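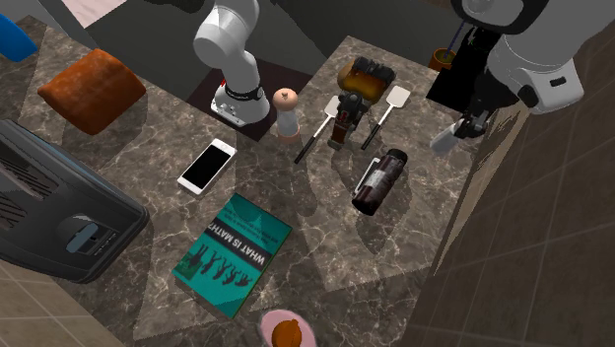 How cluttered is too cluttered before you sign off a sim scene?

Posted by benchtop_wombat

Hi all, hoping someone has been through this. I look after the simulated kitchen benches for a small group (we use Sendura for the rendering) and I've been asked to write our rules for which layouts go into the test set. Up to now it's been pure gut feel. I open a layout, squint at it, and if the arm can get at things I say yep, good enough!

We've got 186 layouts so far and want to run 3000 trials before the end of August. My favourite one has a pepper mill right in front of the mounting plate, two spatulas lying side by side with a little figurine between them, and a bottle on its side. I love it because it's messy like my own kitchen, but a workmate reckons anything that close to the base should be banned. Is there a normal rule for this? And do you write down the starting pose of the arm, or just let it begin wherever?

gumleaf_servo

Ban it. We keep everything well clear of the base, easy.

tallow_and_torque

I wouldn't ban it, mate. We had a clearance rule at Zakcombe and all it did was give us lovely tidy benches and a policy that fell over the first time somebody left a mug near the arm. What we do now is tag it. Every layout gets a line saying whether something sits inside the keep-out ring, and the results for those get reported in their own column. If your workmate wants to ignore that column, fine by me.

Other stuff I'd put in the rules while you're at it:

Fix the starting pose and save it with the layout. Please don't let it begin wherever, I lost almost 142 trials that way and had to run the lot again.

Let the physics settle before you start the clock. Anything lying on its side can roll, bottles especially, and then your saved positions are wrong.

Decide what happens with items right on the edge of the bench. We allow them but never as the target.

Get a second person to approve each layout, and have them do it from more than one camera view. A tall thing can hide a small thing and you won't spot it from the view you built it in.

Freeze the set once it's signed off. If you tweak a layout it gets a new number, even if all you did was nudge a spoon.

ruggedised_possum

Agree with the tagging. We use the Ruggiero checklist, it's a bit long but you can cut the lighting section if your lights don't change. One thing I'd add is to keep the random seed in the same file as the layout. Ours lived in a spreadsheet and I still haven't forgiven whoever set that up (me).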